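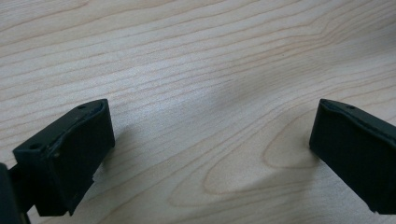

Chapter 4

Reading the Grain

Pick up any piece of wood near you. A ruler will do, or a chopping board, or the edge of the desk you're working at. Tilt it toward the window and look along it. Those lines are a diary, and by the end of this chapter you'll be able to read a fair bit of it!

In Chapter 3 we looked at the tree from the outside: bark, branch, crown and root. Now we go in. Wood is one of the most wonderful materials we have, and most of us handle it every day without giving a thought to how it was made. It was built by a living thing, one thin layer at a time, out of water, air and sunlight. Every hard year and every easy one left a mark in it.

What you'll meet in this chapter

4.1 How a trunk grows outward
4.2 Earlywood and latewood
4.3 Three ways to cut a log
4.4 Why boards cup, bow and twist
4.5 Knots, burls and other surprises
4.6 Field study: the Fallside slab

Words to watch for: cambium, sapwood, heartwood, ray, flat-sawn, quarter-sawn, figure

A story to start with

When Enikő Fekete was an apprentice at the Liapis yard, her first job was sorting offcuts. There were 27 bins along the back wall and she was told to fill them by grain, with no other instructions. She sorted the first load by colour. Everything got tipped back out on the floor. She sorted the second load by weight, and out it came again (she has never quite forgiven the foreman for this). On the third try she stopped looking at the faces of the boards and began looking at the ends.

"The end is where the board tells you what part of the tree it came from," she says. "Once I'd seen that, I couldn't stop seeing it. I'd be at my aunt's for supper, bending down to look at the end of the table."

Try it yourself. On the end of a board you will usually find short curved lines. These are pieces of growth rings, and if you imagine carrying each curve on around until it closes, you can work out where the centre of the trunk must have been. A board with flat, gentle curves came from well out toward the bark. A board with tight curves came from close to the middle. You have just put a tree back together in your head, and all you needed was the end of a plank.

Rings, and where they come from

Just beneath the bark of a living tree is a layer of dividing cells called the cambium. It is so thin that you'd have trouble seeing it without a lens, yet it makes all the new wood in the trunk. Cells on its inner side become wood. Cells on its outer side become inner bark. The trunk gets thicker, and the cambium rides outward on top of everything it has made.

In a climate with a cold winter, growth comes in a burst. Spring wood, or earlywood, is laid down quickly when there is plenty of water to move. In many softwoods its cells are wide and thin-walled, and it looks pale. Later in the season the cells come smaller and thicker, and this latewood looks darker. Then growth stops until the next spring. One pale band and one dark band together make a ring.

Not every tree is so obliging. In oak and ash the earlywood is full of large pores that you can see without a lens, and the rings jump out at you. In maple and birch the pores are small and spread evenly through the ring, so the lines are faint and you may have to hunt for them. Some tropical trees, growing all year, make no clear yearly rings at all. We'll come back to these in Section 4.2.

From rings to patterns

Think of a trunk as a stack of paper cones, one fitted over the next, each one a year's growth. A trunk tapers as it rises and is never perfectly straight, so the cones lean and bulge. Now run a saw straight down through the stack, a little to one side of the centre. The blade slices through one cone after another, and where it grazes the side of a cone you get a curve that rises to a point. Woodworkers call these nested points cathedrals. If the trunk bulged a little just there, the curve may close up completely and you get a long oval, ring inside ring.

Cut the same log another way, with the blade running from the bark straight toward the centre, and the cathedrals vanish. The lines run close and nearly parallel down the whole board. The tree hasn't changed a bit. All that has changed is the angle of the saw, and that one idea will carry you through most of Section 4.3.

People often use the word grain for all of this, but it helps to be a bit fussier. In this book, grain means the direction in which the wood fibres run. Figure means the pattern you see on a surface. A plain, straight-grained log can show lively figure if it is cut to bring it out.

Before you go on

You will need a carrot with a good taper, a kitchen knife and a cutting board.

Slice the carrot across and look at the core in the cut face. Then take a fresh piece and cut it lengthwise, well off centre, so that the blade just catches the side of the core. Sketch the outline the core makes. Cut a third piece lengthwise through the middle and sketch that too. Label your drawings with the words cross-cut, flat-sawn and quarter-sawn, and keep them – you'll need them for the field study.

Rozália Kovács, who milled the Fallside slab, has tried this with carrots, parsnips and once a whole rutabaga, and she recommends the carrot. Her notes on the slab begin Section 4.6. Read them with your sketches beside you, and leave some room in the margins for your own.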